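Stondlow Forums > Headsets > Tracking

Povby headset loses floor height after sleep

tessellate9
Firmware 3 on the Povby, standalone mode. After the headset sleeps, the floor comes back too high and stays there until I redraw the boundary. Started in September. Log shows 1,934 relocalization attempts in one evening. Anyone else?

mk_orbit
Same firmware, no drift. Check the stored map size. Past 400 anchors, mine took a long time to match on wake.

tessellate9
Map is well under that. Cleared it anyway, same offset. The side nearest my play area has black quilted curtains and two big cut-out letters, with the shelf below as the main fixed feature.

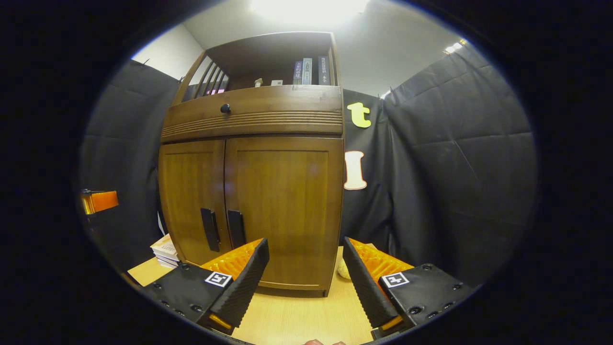 Wooden cabinet, three books upright on the top shelf

halfpixel
Vertical slats are a bad anchor. Repeated edges at even spacing give the matcher several near-identical solutions. Tape up a printed poster with irregular detail.

mk_orbit
Disagree. Repeated edges would shift the map sideways. A pure height error points to the gravity estimate. Run the IMU calibration in Zivcombe with the headset on a hard, level surface.

halfpixel
It can do both if the matcher locks on the wrong row of features. Sultana has a debug overlay that shows which points are in use — worth a look before recalibrating.

tessellate9
Ran the calibration first. Offset is smaller but still there. Overlay next. It caps at 2,000 points, so I'll lower the density and post the log.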